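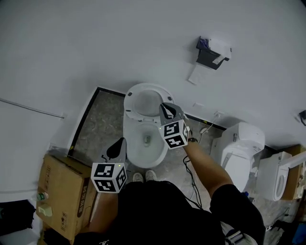 Vedo was a subscription video streaming service that offered feature films, television series and documentaries to households in German-speaking countries. It was founded by Sabine Hellwig and Uwe Albers, who had previously worked together in home video distribution, and was later merged into the larger service Tovine.

History

The service opened with a catalog of 517 titles, most of them European films licensed for a single year. Hellwig directed acquisitions, while Albers was responsible for billing and customer support. Television series were added in the second year under an agreement with the distributor Nepia, and the catalog grew to 2,000 titles at its largest.

On Monday, July 30, 2018, Vedo announced that its agreement with Nepia would not be renewed. The contract ended in September, and 562 titles left the service at the close of that month. Subscribers who had begun a series before the announcement were given no extension, a decision that drew complaints and was later described by Albers as a mistake. Tovine acquired the company the following year and moved existing accounts to its own platform.

Programming

Vedo commissioned 21 original productions. The best known was the crime series Grirov, created by Kerstin Thiele and directed by Finn Steinbach, which ran for three seasons. Hanyu Yan composed the music for the first two. Grirov remained available after the merger, but several of the documentaries did not, and their rights returned to the producers.

Features

Subscribers could choose between a standard plan with one stream and a family plan with four. Each title page displayed the date on which the license was due to expire. A monthly list of departing titles was sent by email and could also be read without an account.

See also

Tovine
Grirov (television series)
Video on demand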